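Loss of citizenship after long residence abroad: appeal deadline?

kestrel_94
Posted 2018-10-22
My cousin was born in Brernmont, naturalized in Castaño as a minor, and has lived in Trandura since. In August the Brernmont consulate declined to renew her passport. The letter cites section 50 of the Nationality Act and says her citizenship lapsed. Does the appeal period run from the date on the letter or from receipt?

paragraph_nine
From receipt, if it went by registered mail. Ordinary mail is deemed served on the date of issue. Check the envelope.

Hultel
Disagree. Deemed service applies only inside Brernmont. For addresses abroad the consulate has to show delivery, whatever class of mail it used.

paragraph_nine
That was the rule under the old regulations. The 1771 form replaced it. Box 4 on the form states the service date, and the tribunal treats it as correct unless the applicant rebuts it.

Hultel
"Unless the applicant rebuts it" is my point. A postmark rebuts it.

kestrel_94
Registered, and she kept the slip. The second question is whether a refusal to renew counts as a decision on citizenship at all. The fee is 430 and she would prefer not to pay it for an inadmissible appeal.

Hultel
It counts if the letter states that citizenship has lapsed. If it only refuses the document, she has to request a formal determination first.

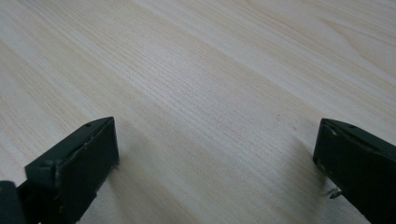
The request goes to the registry, with a copy to the consulate, and it does not stop the appeal period. File both.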